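Subject: Re: [skinlow-workshop] gripper build, where it stands

Still not convinced, but I went through it all this evening and have some comments.

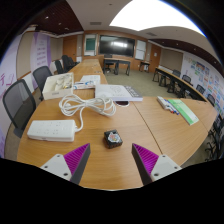
1. What Azlan wrote

On an evening in January, Azlan Pangaribuan wrote:
> Fingers are printed and on their plates. The ribbed inserts
> grip far better than the foam did. I got 59 clean picks in a
> row by hand with the Rullow servo, so I'd call the hand
> finished. Next step is the arm. Draritz want 875 for theirs,
> which seems fair. Any objections?

2. Objections

Yes, 2 of them.

A run of picks by hand tells us that you are good at picking things up. You can see when a box has turned a bit and you twist your wrist without thinking. The arm won't. Try it again with your eyes shut and somebody else calling out directions, then send us that number.

I'd also like to see it on something other than small boxes. A coiled power cable would be a fair test, or a thick book lying flat. My bet is that the wedges skate straight off the book cover.

3. Money

875 is a lot for an arm none of us has used. Does it include the controller? The Draritz page doesn't say. Ong had a cheaper one listed last month, with less reach, and I'd want to compare payloads before we pay anyone.

4. Small things

Are the plate screws going straight into plastic? Mine stripped after 7 rebuilds. Please use threaded inserts on the next pair.

Can you post the finger files as well? I'll print a set in the softer stuff and try them on the book.

R.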